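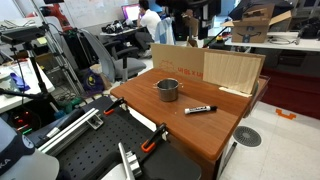
Visit report: Cilton open day, Teuber building
Saturday, March 27, 2021
Written by Jailson Cavalcanti for the Flumberg fit-out group

Purpose

Flumberg is replacing the work surfaces and storage in its two teaching labs before the September intake. Cilton refitted its rooms in the Teuber building last year with a mix of bought and shop-made furniture, and its open day was a chance to see that furniture in use. I attended with Shadi Azar. Our contact was Bo-ram Noh, who manages the rooms. Edivaldo Marinho from the wood shop joined us for the second half.

Visitor numbers were limited and groups were taken through at fixed times. We had the 10:30 slot and stayed until shortly after one.

Arrival and access

Parking is behind the building. The signed entrance on the street side was locked and we were let in through the loading door. The corridor from there to the labs is wide enough for a pallet truck, but there is a raised threshold at the fire door. Noh said every delivery of sheet material has been turned on edge there. Flumberg has the same problem at the north stair and should measure before ordering anything in full sheets.

Main lab

The main lab is full. Tables, desks, shelving and equipment stands are close together, and seating is pulled up wherever there is floor for it. A gray office chair was next to the wooden table, with a bag on the floor beside it. Flumberg's current plan assumes that coats and bags stay in the corridor lockers. They will not, and hooks or a low shelf near the door should be added to the drawing.

The wooden table is the piece we had come to look at. It has a warm brown wood-grain top. Noh's group uses it for work with ordinary household and office items, and on our visit it held a small stainless steel pot with side handles and a whiteboard marker. They chose the color after a period with white tops, on which pale objects and paper labels were hard to pick out and every ink mark showed. Steel reads well against brown. Black marker caps are less of a problem than Shadi had expected.

I asked about cleaning. Tops are wiped at the end of each day with a damp cloth and mild detergent. Solvent is kept away from them. Marinho has refinished one top so far, where a hot plate had been put down without a mat.

Backdrop

Along the back of the table is a long piece of brown cardboard stood upright. It has faded orange line drawings and Korean text still on it. A pale wooden panel with a fine vertical grain leans in front of its right half, and a thin white strip of wood lies flat below.

Cardboard has two points in its favor: it is matte, and it costs nothing to replace. It also bows. Noh gave the working life of a backdrop as one term at most. Marinho has offered to make a slotted rail for the back edge so that cardboard, plywood or painted board can be dropped in and changed without tape. He had a drawing of it, dated but without dimensions, and will send a finished version.

Recommendation: Flumberg should ask for that drawing and specify the rail from the start. Our current screens are fixed with bolts through the top and cannot be moved without two people.

Clamping and mounting

Next to the table is a black perforated optical breadboard. An aluminum extrusion rail runs diagonally over it, held with a small metal angle bracket. Two bar clamps, black with orange triggers and pads, are on the edge of the board.

Trigger clamps are used throughout the building for anything temporary. They go on with one hand and the pads do not mark the finish. Marinho's objection is that temporary fixings tend to be left for months, and that pads take a set under constant load. His rule in the wood shop is that a clamp left on for longer than a week is replaced with a bolt. Noh does not apply the rule in the lab.

Shadi asked whether the hole spacing on the breadboard had been matched to the table frames. It was not. Brackets are made as needed, mostly from angle stock, and the offcuts bin suggests that a fair amount is wasted. If Flumberg buys both boards and frames, we should settle on one pitch for both.

Desks and shelving

The desks in the main lab are white. The one nearest the table was in use as a parking place for small items, as ours are. An electronics box sits below it. Keeping boxes under the desk frees the surface, but the indicator lights can then be read only by bending down. For our rooms I would put such boxes on a shelf at the side, with the lights facing the aisle.

The shelving is gray aluminum. We looked at the Jellidberg range as an alternative in the storeroom, where Noh has 3 bays of it. Findings from the storeroom:

Shelf height is adjusted with clips, no tools needed.
Clear depth is 400 mm, which takes our standard bins with the lids on.
The uprights have leveling feet. Two of them had been wound fully out to cope with the floor.
Back panels are sold separately. Noh did not buy them and regrets it, as small items go down behind.
Clips are lost regularly. Spares come only in mixed bags.

Storeroom and item list

Loose items such as cookware, stationery, cups and boxes are kept in the storeroom when not on a table. The list on the door had 153 entries. Each bin has a paper label with a number and a short name. Adalberto Godoy set up the list and still maintains it, and he walked us through the numbering.

Pots and pans are stored by diameter, with lids in a separate bin. Godoy would not separate them again. Lids are looked for by the pot they fit, and a bin of lids has to be emptied onto the floor to find one. Markers and pens are held by type and thrown out when dry, which is checked at the start of each term with a scribble on scrap card.

Items signed out are written on a clipboard. A spreadsheet was tried first and abandoned after a month.

Points not covered

We did not see the upper floor, which was closed to visitors. Noise and lighting were not measured. The group behind us was early and we had to cut short the discussion of floor finishes; Noh will answer by email.

Actions

Cavalcanti: request the rail drawing from Marinho. Measure the north stair and fire doors.
Azar: price Jellidberg bays with back panels and compare with plain aluminum shelving. Ask for a sample of the brown top in two thicknesses.
Both: revise the lab drawing to show bag storage, side shelves for electronics boxes and clear floor for chairs at each table.

Godoy has offered a copy of the item list with the column headings left in. I have accepted.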